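Griris Community Boards > History & Civics > National days and public holidays

Topic: When did your town start doing anything for the national day?

paddock_gate
Posted 2020-04-28
Been stuck inside going through the boxes from the old Dratombridge progress hall and I've fallen down a hole. I always assumed we'd had a national day do here forever. Flags on the bridge, kids' races, sausages, the lot. But the hall minutes don't mention it at all until well into the thirties, and then it's only a line about who was paying for the tea urn. Before that it's all Empire Day. Did other towns have the same gap? I'd love to know when yours swapped over.

marlo_77
Same in Lucero. My nan called it Foundation Day until she died and wouldn't hear otherwise. The name changed on paper well before anyone at our end of the state changed what they said. We got the day off, but the long weekend was what people cared about, and the date slid around to suit it.

tinroof
I don't reckon that's a gap, paddock_gate. Minutes only tell you what the hall paid for. If the pub or the churches ran the sports day it'd never show up in there. Have you tried the newspapers? Ours printed the race results every year, right down to the sack race.

paddock_gate
Fair point and no, not yet. The library's shut and the microfilm isn't scanned past the war. I did count up the Empire Day mentions though: 145 across the whole set, and 4 for the national day. Even allowing for the pub that seems pretty lopsided to me!

tinroof
Lopsided minutes, sure. Doesn't mean a lopsided town.

kelpie_and_co
Bonfires! Has anybody mentioned the bonfires? Mum grew up out past Brisier and Empire Day was cracker night to her, she couldn't have told you a thing about the Empire. They dragged branches and old tyres into the back paddock for weeks. I think that's why it hung on so long - the kids wanted the crackers and the grown-ups got a speech out of it.

marlo_77
Yes to crackers. Our letterbox went up more than once.
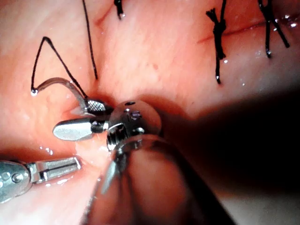 Needle driver tip up close against the tissue

stumpjump
Can I put in a word against the whole "we've always done it" thing, from either direction? People at council meetings get very worked up about tradition, and half of what they mean is a parade that started when they were in primary school. A nationwide public holiday all on the one date is younger than I am, and I'm not that old. (Shush, marlo.)

marlo_77
Didn't say a word.

kelpie_and_co
I don't mind that it's recent, stumpjump. My kids have only ever known the breakfast in the park and they love it. Something has to be the first year. But I do think we should be straight about whose first year we're talking about, and there are families here who've never felt like turning up.

stumpjump
No argument from me there. That's a better reason to read the old papers than settling who bought the urn.

tinroof
The urn matters to some of us.

paddock_gate
Ha. For the record it cost more than the prizes did. Found one more thing last night, a printed program for a combined picnic, no year on it, with a toast to the King and then "community singing if fine". The back says 1,459 tickets sold, which can't be right, the town wasn't half that size. Unless they put on a train from Lucero?

marlo_77
They did run picnic trains! Usually nearer December for the Sunday schools, but I've seen a photo of one done up in bunting and always wondered what it was for. I'll ask my cousin, she's got the album. Might take me a while, she never answers the phone.

paddock_gate
No rush. Which king is on your photo, if there's a portrait on the engine? Would narrow it down a lot.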